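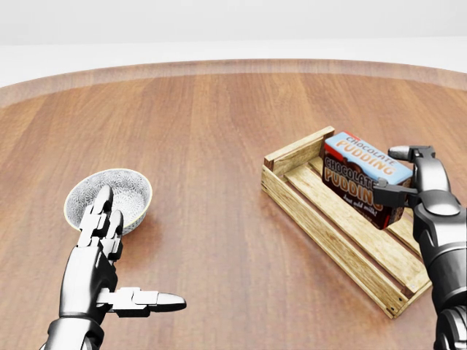
Small bowl, round table.

Pantry month, week whatever

Quick one this time. Well, it started quick. The Esdale swap is coming up, my kitchen is upside down and I have been meaning to write the pantry issue for three newsletters running. So pantry it is. Going through every shelf, pulling everything out, deciding what gets eaten, what gets given away and what goes in the trash with a small apology.

If you're new: I do this every September. Weather turns, I want soup, I go looking for barley and find four kinds of rice and a can of water chestnuts I don't remember meeting. Every year I say I'll keep a list on the inside of the door. Every year there's a list on the inside of the door, from the year before, wrong.

How I go about it. One shelf at a time. Not the whole pantry, please – I did the whole pantry once and we ate toast standing up until bedtime. One shelf, wipe it down with warm water and a drop of dish soap, dry it, look at each thing, put back what's staying. Set a timer for 22 minutes and stop when it goes off, even mid-shelf. You can do another one after dinner or you can not.

Start with the shelf you use least. For me that's the top one, above the flour, where things go to get old. Bring a step stool and a trash bag. Good music. Phone in another room or you'll be looking up what farro is for and that's your evening.

Dates

Got a lot of mail about this after last time, so again. Most of the dates on dry goods and cans are about quality. Best by means best by. Rice, dried beans, plain pasta, sugar, salt, honey – all fine well past it if kept dry and shut. Old beans take longer to soften, a pinch of baking soda in the soaking water helps. Baby formula is the one where you follow the date, full stop.

Cans: toss anything bulging, leaking, badly rusted or dented along a seam. Don't taste it to find out. A small dent in the side of the can, no seam involved, eat the peaches.

Whole wheat flour, nuts, seeds, brown rice, wheat germ: these have oil in them and they do go off. Smell them. If it smells like crayons or old paint, out it goes. I keep my walnuts in the freezer now and I wish I'd started doing that twenty years ago, the amount of walnuts I've thrown out.
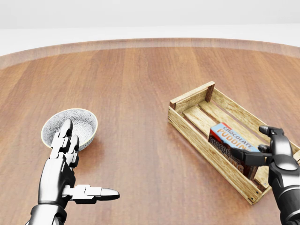
Spices I am less strict about than I used to be. Rub a bit between your fingers, sniff, and if you get nothing, the soup will get nothing either. Ground ones fade first. Whole cumin and peppercorns last ages. I had a jar of ground ginger that smelled like the inside of a desk drawer. Gone. Replaced it with a little jar from Brolus, where they still sell spices by the scoop at the back, past the candles. You can buy exactly two tablespoons of something. I love that! Ask for the cardamom, it isn't always out.

Baking powder test, for whoever asked (I lost your email, sorry): half a teaspoon in a quarter cup of hot water. Should fizz up right away like it's angry. If it just sits there, new can. Baking soda, same thing but with a splash of vinegar. Yeast, warm water and a little sugar, give it ten minutes, look for foam.

Eat-down suppers

This is the fun part. Once a shelf is sorted I put anything that needs eating in one spot by the stove, where I can't pretend I don't see it. Then supper comes from that pile until the pile is gone. A few that worked this month.

Bean and odd-pasta soup. All the ends of the pasta boxes, broken up if they're long. Onion, carrot, a spoon of tomato paste fried until it goes dark, two cans of white beans, water or stock, the rind off the Parmesan if you've been saving rinds. Pasta in at the end. Different shapes cook at different speeds and some will be soft and some will have a bite and it's fine, it's soup.

Crispy chickpeas. Drain, dry them really well in a dish towel, oil, salt, whatever spice survived the sniff test. Sheet pan, 400 degrees, shake them a couple of times, take them out when they rattle. They go chewy overnight so eat them all the same day. Not a hardship.

Rice pudding from the last of the short grain. Milk, sugar, a bit of salt, low heat and stir when you walk past. I put in the raisins that had gone hard and they plumped right back up. My neighbor had hers cold for breakfast with jam and I'm told that's the correct way.

Tuna and cracker cakes. Sounds grim. Crush the stale crackers, mix with tuna, an egg, mustard, chopped pickle, fry in a little oil. Serve with anything green. The kids next door ate them without comment and that is high praise over there.

Coconut milk, lentils, curry powder, done. Squeeze a lime on it if you've got one. I didn't have one. Used a splash of pickle brine instead and would do it again.

Yến Cù wrote in with a good one too. She toasts the last handful of any leftover grain in a dry pan until it pops a bit and smells nutty, then keeps it in a jar to throw on salads. Tried it with millet. Tried it with quinoa, which jumped out of the pan and onto my foot. Use a lid. She also wants me to say that rice noodles keep basically forever and people should stop throwing them out. Noted. I had three packets.

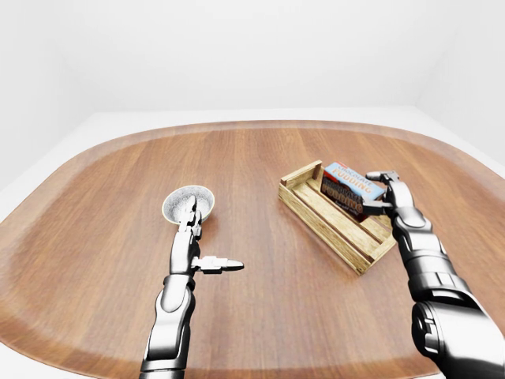 Jars and labels

Clear containers, I go back and forth. They look lovely and you can see when you're low, true. But you lose the cooking directions and the date. My fix is to cut the directions off the bag and drop them in the jar on top. Not pretty. Works.

Labels: masking tape and a marker. I bought the Jemeck label maker two years ago and used it for one afternoon. It's somewhere. Tape comes off in the dishwasher, half the time anyway, and you can write on it with whatever pen is in the drawer. Put the name AND the month you opened it. I have a jar that just says "flour?" in my own handwriting and I'm no wiser than I was when I wrote it.

Moths, since it's that time. If you see one little tan moth near the cereal, don't wait. Everything opened gets checked, look for webbing in the corners of bags, look under the lid of the oats. Anything with webbing goes outside to the trash, today, not tomorrow. Vacuum the shelf corners and the peg holes. Yes the peg holes. New flour and grains go in the freezer for a few days before they go on the shelf. Bay leaves I have tried and I can't say they did anyting except make the shelf smell nice.

Depth is the enemy, by the way. A deep shelf is where cans go to hide. I turned a couple of baking pans into pull-out trays, cans in the pan, pan on the shelf, slide it out when you need something from the back. Cost me nothing and I use it daily. A lazy Susan does the same for oils and vinegars, if you have the width. Measure first. I did not measure first.

The swap

September 30 crept up on me as usual – that's 30th September for those of you reading the calendar on the fridge at the hall, same thing.

Same place as last year, the long room at the Esdale hall, use the side door. Bring what you won't eat, take what you will. Sealed and in date for the swap table please, anything past date can't go out even if you and I both know it's perfectly good. Home-canned things stay home. Leftover from the swap goes to the Chu Street food shelf that same evening, and they've asked for peanut butter, canned fish, cooking oil in small bottles and low sugar cereal. They have 33 cans of pumpkin already. Please, no more pumpkin.

Parking is bad. It's always bad. Walk if you can.

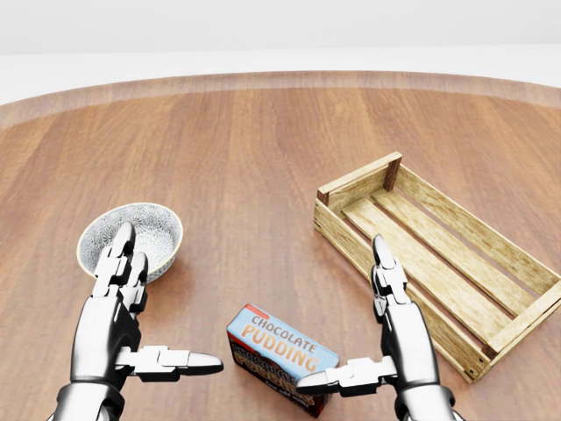
What to bring, if you're standing there with the cupboard open and can't decide. Anything you bought for one recipe and never made again. Anything a guest left. Anything you've moved from one side of the shelf to the other more than twice. Baking mixes and dessert boxes go faster than anything else, every time, so if you have something like that chocolate pudding box sitting on the table, bring it along and watch it vanish. An open wooden crate like the one on the right is good for carrying it all in too, much better than paper bags, which gave up on me in the parking lot last year and there were lentils everywhere. Put your name on the bottom of the crate. They all look the same by the end of the night.

Little extras

Dish swap is on too, smaller table near the kitchen hatch. Plates, bowls, mugs without chips. Singles are welcome, you don't need the set. Wrap them in dish towels you don't mind losing.

Somebody asked about shelf liner. I don't bother. If you do, get the kind that wipes down and skip the sticky-backed stuff, I spent an entire weekend peeling that off in my last place with a hair dryer and a butter knife.

Somebody else asked how much to keep on hand. Depends how you cook. I aim for a couple of weeks of suppers without shopping and no more. If I can't see the back wall of the shelf I've bought too much. I keep an envelope with 100 dollars for the month's staples and when it's empty, it's soup from the pile. Some months that's early. October's budget hasn't been discussed.

Still owe you the freezer issue. The freezer is worse. There's a loaf in there I'm scared of. Send me your frozen banana numbers and any ideas for half a bag of cranberries, and if you've got my good ladle from the last potluck, bring it to the swap please, side door, I'll be in the kitchen.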